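Lurkel, pacote de demonstrações para reposição de prateleiras: avaliação

Usei o Lurkel durante todo o mês de novembro para treinar uma política de arrumação de produtos pequenos. O pacote traz 596 episódios gravados em primeira pessoa, com as duas mãos visíveis, e um código de treino por imitação assinado por Pornthip Chantharasri. A ideia do método é aprender a trajetória dos pulsos a partir de vídeo humano e só depois ajustar a política no braço, com poucas demonstrações teleoperadas.

A instalação é simples. O carregador lê os episódios sem conversão e a documentação explica bem os eixos. Já o script de calibração falhou duas vezes e precisei corrigir o caminho dos arquivos à mão.

Comparei dois treinos no nosso par de braços. Só com as 60 demonstrações teleoperadas do Skerkbridge, a política deixava muitas barras tortas. Com o Lurkel no pré-treino, completou 197 colocações antes da primeira intervenção - bem mais do que eu esperava. O ganho aparece sobretudo no alinhamento final, quando as duas mãos seguram a embalagem pelas pontas. Na retirada de itens de um monte, a diferença foi pequena.
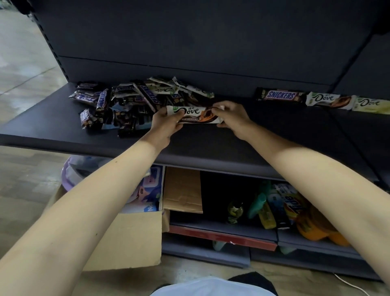

Episódio de alinhamento: barra Dove segura pelas duas pontas, com o monte à esquerda e a fileira ao fundo.

Os pontos fracos são a anotação de contato, que atrasa alguns quadros, e a pouca variedade de móveis. Quem trabalha com garrafas ou caixas grandes fica mais bem servido pelo Jindeck. Para barras e pacotes leves, continuo com o Lurkel.

Nota: 4 de 5.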